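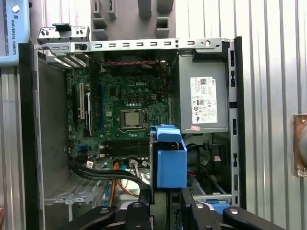

Print this page | E-mail this page

Dresthorpe Finger Set for Teardown Cells

I look after the teardown cell at our Stultwood shop, and these are the fingers I keep ordering. They come as a left and right pair in black, with the bolts and a little bag of spares. I've been through 3 pairs since August (two of those were my own fault – I over-tightened the pivot screws and then wondered why everything felt stiff!).

Swapping them is easy. Park the arm, lock out the cell, take the old pair off and wipe the mounting faces before the new ones go on. I snug all the bolts by hand first and then go around again with the hex key. Don't skip that second pass. After that I close the gripper on a 2 mm shim and zero it, and I run it at 60 percent speed for the first shift.

My favorite job for them is pulling and seating drives. The trays have such skinny handles and latches, and I wanted something that could hold on to the whole sled instead of pinching one end of it.

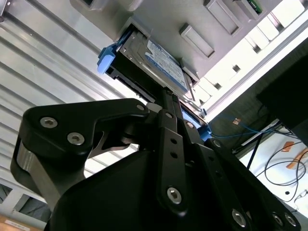

Drive in its sled, held up to a bay in the chassis.

Every 100 cycles I stop and look at the linkage screws. A dab of Pristine cleaner on a rag takes the grime off the pads, but please keep it away from the pivots – it strips the grease right out, and you'll hear it squeak by lunchtime. Ahmadpour sells a pivot kit that fits as well, and I like it fine, though the screws are a touch longer and you need to add the washers.

Fingers ship as a pair only. Shims and hex key sold separately.

Page updated Friday, November 29, 2019

Print this page | E-mail this page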